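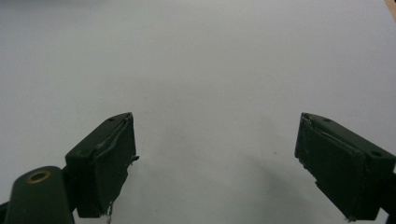 Seit zwei Wochen wohne ich jetzt gedanklich nur noch im Dachboden. Gemeint ist der Dachboden über unserer Wohnung in Vunach, den wir ausbauen wollen, seit wir eingezogen sind, und für den es nun endlich einen Plan gibt. Also einen richtigen, mit Maßketten und Schnitten und allem. Ich habe ihn gestern Abend auf dem Küchenboden ausgebreitet und bin mit Socken darauf herumgerutscht wie ein Kind auf einer Landkarte.

Das größte Thema war die Treppe. Ich wollte unbedingt eine Spindeltreppe (ja, ich weiß), weil ich die schon als Kind toll fand. Das Büro Wevness hat uns dann drei Varianten gezeichnet, und bei der Spindel stand ganz klein am Rand, wie schmal die Stufen innen werden. Trag da mal einen Wäschekorb hoch! Geworden ist es eine gerade Treppe an der Brandwand, mit Schubladen darunter. Klingt brav, gefällt mir aber von Tag zu Tag besser, und die Schubladen sind 40 Zentimeter hoch, da passen sogar meine Winterstiefel rein.

Zweites Thema: die Dachfenster. Nach Norden oder nach Süden? Im Süden haben wir den Blick auf die Kirche und im Juni vermutlich eine Sauna. Im Norden ist das Licht ruhiger, dafür schaut man dem Nachbarhaus in die Gauben. Wir nehmen jetzt zwei große im Norden über dem Schreibtisch und ein kleines im Süden mit Rollladen außen. Den Rollladen hätte ich mir gern gespart, der kostet nämlich 600 Euro extra, aber nach dem letzten Sommer in dieser Wohnung diskutiere ich über Hitze nicht mehr.

Gestritten haben wir uns übrigens über die Balken. Ich wollte sie sichtbar lassen, mein Mann wollte alles glatt verkleiden. Die Statik hat sich dann auf meine Seite geschlagen, zumindest halb: Die Kehlbalken müssen bleiben, und zum Verstecken hängen sie zu tief. Sie werden abgebürstet und geölt, alles andere kommt hinter Gipskarton. Unter dem niedrigsten kann ich gerade noch durchlaufen, mein Mann nicht. Da kommt wohl das Bücherregal hin.

Was mir noch Kopfzerbrechen macht, ist der Boden. Die alten Dielen sind über 100 Jahre alt und wunderschön, aber sie knarzen an jeder Ecke, und darunter liegt Schlacke als Schüttung. Die Firma Prorska will alles rausnehmen und neu dämmen, dann könnten wir die Dielen schleifen und wieder drauflegen. Kosten: weiß ich noch nicht, das Angebot steht aus. Falls jemand von euch so etwas schon gemacht hat, schreibt mir bitte, auch und gerade, wenn es schiefgegangen ist!

Der Bauantrag ist seit dem 8. Mai 2025 eingereicht. Jetzt heißt es warten – und ich kann Warten überhaupt nicht. Bis dahin sortiere ich oben Kisten und suche Lichtschalter aus.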